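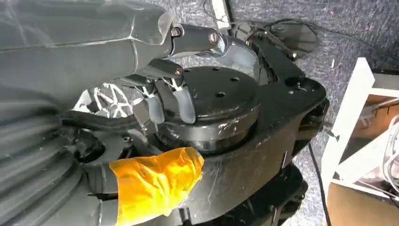
Handout 4: Reading a Blood Pressure Without Fooling Yourself

Apr 22, 2025
By Cempaka Sutanto

2 comments | 232 shares

Last week we covered what the two numbers mean. Today is about why the ones you write down are so often wrong.

The cuff is a simple device and it will believe anything you tell it. Put it over a sweater and it will measure the sweater. Use one too small for the arm and the reading climbs. Let the arm dangle and it climbs again.

Before the reading:
- No coffee or smoking for 30 minutes
- Empty bladder (yes, you have to ask)
- Five minutes sitting, back supported, feet flat, legs not crossed
- Arm bare and resting at heart level
- No talking, and that includes you

Take two readings a minute apart and record both. Picking the one you like better is called rounding in some clinics. At Prellstead it's called starting over.
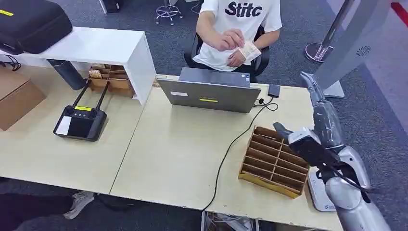 Yusri Ong wanted to know what to do when the first reading is high and the second is fine. Write down both, then average them. A first number often runs high -- people tense up when the cuff squeezes, and who can blame them.

Home logs: ask for a week of them, morning and evening. A log where every entry is 120/80 was filled in at the parking lot. Be kind about it. Then check the home cuff against ours.

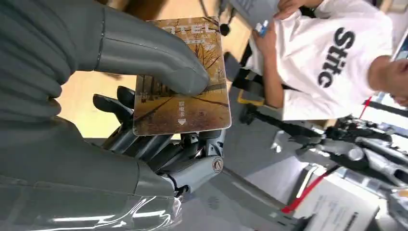 Fig. 2.

For October's practical, bring a partner with an arm.

Related
Handout 3: What the Two Numbers Mean
Pulse, by Hand -- Amirul Tarigan
Salt and Where It Hides
Evwood Clinic Placement Dates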